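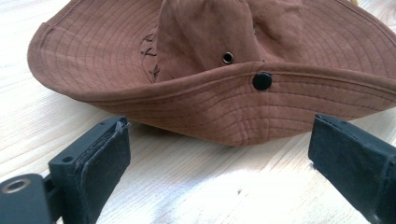

The Drandgate Office of Weights and Containers opened at eight on Tuesday, and Costel Crăciun was at the counter by five past with a crate under his arm.

"State the nature of the article," said the Deputy Inspector. His name was Magnus Haldane, and he had held the post long enough to have signed the rule book twice.

"Planter," said Costel. "Cedar. One of 142, ordered by the town of Bresance for the market square."

"The form says storage crate."

"It was a storage crate when I filled in the form. Then they asked for holes in the bottom."

Mr. Haldane set down his pen. Under the Ordinance, a storage crate was a container intended to keep its contents in. A planter was a container intended to let some of its contents out, namely water. The two were entered in separate registers, kept in separate rooms, and subject to separate fees. An article could not pass from one register to the other without a Certificate of Changed Purpose, and this certificate was issued only by the office at Petek, which was closed until the end of December.

"The bulbs are already in Bresance," Costel said. "They are in paper sacks in the town hall. Mr. Amissah writes to me every morning about them."

"In what capacity does Mr. Amissah write?"

"Superintendent of Squares."

The Deputy Inspector made a note of this. He then asked that the crate be placed on the measuring table, and Costel placed it there. It was measured along each side and across the corners. The joints were tested with a brass key. Water was poured in from the official jug and ran out through four holes onto the official floor.

"It drains," said Mr. Haldane.

"Yes, sir."

"Who cut these joints?"

"Nelu Ghiță, at the Pornel workshop. He cut all of them. He would not let the apprentice near them."

Mr. Haldane ran his thumb along the corner. His own father had made boxes at Pornel, for pears, and had finished the inner edges in the same manner, although no buyer ever looked there. This was not a matter the Ordinance provided for. He turned the crate over and inspected it again, at greater length than was required.

"Section 1105," he said at last, "permits the temporary entry of an article in both registers, pending clarification. The fee is 100 crowns for the lot. It has not been used in my time."

"How long is temporary?"

"The section does not say."

He called for Darius Bucur, the junior clerk, who brought the first register from the east room and the second from the west room and laid them side by side on the counter. They did not quite fit. Costel held up the end of one while the Deputy Inspector wrote in the other, and the water went on spreading slowly toward the door.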